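My aunt left me the flat in Bresholm and everything in it, and I'd promised Necati I would have the lot sorted by the end of May. I should say now that I am not a sorter. I'm a person who picks up a teapot to wrap it and is still holding it forty minutes later.

The wallpaper was the first problem. She'd had it up as long as I'd been alive, dark teal with great peach and gold ovals all over it, and thin little leaves drawn in cream between them. As a child I was sure the ovals were eggs. I used to lie on the rug and decide what would come out of each one (mostly geese, and once a bus driver).

"It'll have to come off," said Necati, who was buying the place and had every right to say so.

"Of course," I said, and went home and rang every decorating shop in the book to see if I could get the same one. Gaete's had a single roll at the back, 70 crowns, a bit faded down one side. I bought it before the man had finished his sentence!

One roll doesn't go far. It wouldn't do my bedroom, it wouldn't even do the hall, so I did a corner, a very small one, and put white square tiles down for the floor, and then of course it needed things in it. Her tulips went in first, the artificial ones she dusted on Sundays, in the clear glass vase. Then the pale green tray. Then the little teal trowel I'd had for digging in her window box, which I found behind the boiler wrapped in a tea towel.

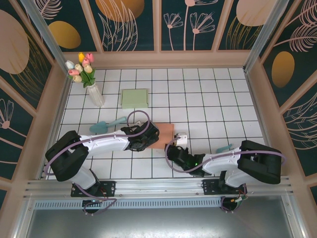

My corner, with the tulips at the back and the trowel down on the tiles.

Necati came round to sign the last of the papers and stood looking at it with his coat on.

"The tulips are too far back," he said.

"She always had them in the corner."

"Did she?" He bent down for a closer look at the paper. "What are these, eggs?"

I told him about the geese. I left the bus driver out, we'd only met six times. He signed where I'd put the crosses, and drank his tea, and halfway down the stairs he stopped and called up to ask if Gaete's might have another roll.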